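Budgeting for a path-clearing robot, what am I forgetting?
Posted by Yvette Cormier, Mon 26 October

I look after the grounds at Clarkovham, a small retreat center with more footpaths than sense. We have been given money for a self-driving sweeper, the knee-high kind that trundles along and blows or brushes leaves off to the side. The quote from Lapointe is for their Jaltance model: 900 a month on lease, plus 97 a month for the map service, which I take to mean paying rent on a drawing of my own paths.

Before I sign, I walked part of the route it would have to cover.
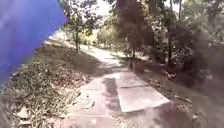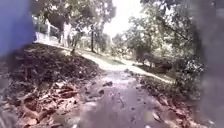
The salesman says it will "handle typical outdoor surfaces." I asked what a typical outdoor surface was and he sent me a brochure with a parking lot on it. The whole loop is 360 yards, there's tree cover over a good bit of it, and in October the leaves come down faster than I can complain about them. Do I fix the path first and lease second, or does the machine cope? And what else should be in the budget that isn't in the quote?

Rhonda Campbell
Fix the path first. We leased one for a college campus and spent the first month rescuing it from a lip between two slabs that I could have stepped over in my sleep. Ask Lapointe for the biggest step it can climb, in inches, in writing. Then go out with a ruler and measure your worst joint — your worst one, not the one you like. We had ours ground down and reset for less than three lease payments.

Things missing from our quote: spare brushes, delivery, a dry shed with an outlet, and a call-out fee of 265 every time it got stuck and wanted a grown-up. Also ask how it finds its way under trees. If the answer is GPS and a confident smile, get a week's trial on your own ground before you pay for anything.

Hélène Marchand
buy a rake

Thérèse Lavoie
Hélène isn't entirely wrong, but a rake needs a person on the end of it and I assume that's the line in the budget that's empty. I would ask for a seasonal lease. You don't need the thing in June, and Cavonov let us have theirs for the fall only once we stopped sounding keen. Find out about wet leaves too. Ours pushed dry ones all day and turned wet ones into a sort of felt. And decide now where the leaves go, as the robot's only opinion is "over there."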